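The Pletholm Condition

The method section was four paragraphs long and Rosalind Baptiste had rewritten the third one six times. It concerned hesitation.

The claim of the paper was simple enough to state. A humanoid asked to pick an object from a shelf will, on some attempts, stop short of the object with its hand open and stay there. The usual practice was to treat these stops as failures, cut them from the data and train on what was left. Rosalind had kept them. She had trained one policy on the cleaned set and a second on everything, stops included, and the second policy dropped less.

"Less is not a number," said Panagiotis Papadopoulos, who was second author and read drafts aloud in a flat voice to find the weak places.

"The number is in the table."

"Then the sentence should point to the table."

She made the sentence point to the table.

The data had been collected at Pletholm, in a building the department leased at the far end of the bus route. The recordings came to 1,096 attempts. Each attempt had a start time, an end time, a joint log, a force log for the right hand and a one-word outcome entered by whoever was supervising. The words permitted were "placed", "dropped", "missed" and "stopped". Lertchai Thongdee had supervised most of the October sessions and his entries were exact. Teodora Berisha had supervised the rest. Hers were also exact, except that on two occasions she had typed a fifth word, which the form should not have accepted.

The word was "waited".

Rosalind found it late in the afternoon, while checking that the outcome counts added up to the total. They were two short. She searched for blank fields and there were none. She then listed every distinct value in the column and got five where she had expected four.

She telephoned Teodora, who had since moved to Skundomier to work on warehouse sorting and who answered from somewhere with a conveyor running.

"They weren't stops," Teodora said. "I looked at the force log while it was happening. In a stop the current in the fingers goes flat. The controller has nothing to do, so it does nothing. In those two the current was moving the whole time. Very small."

"Sensor noise."

"I thought so too. Have you plotted them?"

Rosalind had not plotted them. She plotted them after the call, both on one axis, with a stop from the same session for comparison. The stop was a straight line. The other two lines rose and fell by a few hundredths of an amp, and they rose and fell together. The attempts had been made on different evenings.

She put the plot in the shared folder under a dull file name and wrote to Panagiotis that there was a small matter with the labels.

He arrived at her office with his coat on. He looked at the plot for some time and asked which policy had been running. She told him the full one, both times. He asked about the object. It had been the ball, both times. He asked whether the cable slack had been the same, whether the shelf had been moved, whether the heating had come on. She had the session notes open and answered each question in turn. The heating had come on in one case and not in the other.

"A periodic disturbance," he said. "A pump. A lift."

"There is no lift at Pletholm."

"Next door, then."

She wrote "next door?" on a piece of paper, because it was a fair question, and the following morning she took the bus out with a borrowed accelerometer and left it on the floor until the evening. It recorded footsteps, most of them hers.

The paper was due at the Trirnitow workshop by midnight the next day. Kalliopi Babić, who ran the group and paid for the lease, was of the opinion that two attempts could be excluded with a footnote. She had no objection to the footnote being honest. It could say that the outcome was recorded outside the permitted vocabulary. Rosalind drafted it in those words and it read well. Then she went down to the figures, to check that the numbering had survived the change.

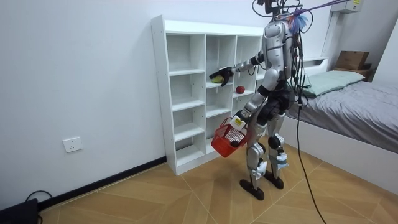 Figure 2. Shelf retrieval at Pletholm. The right hand is at the yellow-green ball; the left carries the basket.

She had chosen the figure weeks earlier for its clarity. The arm was well separated from the shelf and the hand could be made out against the white. She had never asked which attempt it belonged to. The caption did not require it.

She looked up the time code. It fell inside the second of Teodora's two.

A still could not settle anything. The fingers were spread, and the ball was in its compartment, and whether there was contact she could not have said from the picture alone. The red one sat in the next compartment along. She opened the joint log at the same time code and read down the columns for the wrist, the elbow and the shoulder. All were constant to the last digit the encoder gave. Only the finger current moved.

The attempt lasted longer than any other in the set. At the end of it the log showed the hand closing at the usual speed, the lift, the turn at the waist and the release over the basket. Under the protocol that was a "placed". So was the other one. Teodora could have typed "placed" both times and the counts would have added up.

Rosalind rang her again.

"Why didn't you put 'placed'?"

"Because the form asks what happened," Teodora said. The conveyor stopped behind her and started again. "It was placed afterwards."

At twenty to midnight Rosalind deleted the footnote. In the third paragraph of the method section she changed "one of four outcomes" to "one of five outcomes", and added a row to the table. The row said "waited" and gave the count as 2. Under "definition" she typed a sentence, removed it, and typed another: finger current non-zero and varying, all other joints static, followed by successful placement. It was accurate. Panagiotis read it aloud over the telephone in his flat voice and found no weak place in it.

She submitted the paper under the number the system gave her and closed the log. Then she opened it again, copied the two current traces to a separate file, and set the machine at Pletholm to run the full policy in the morning, with the ball, starting at six.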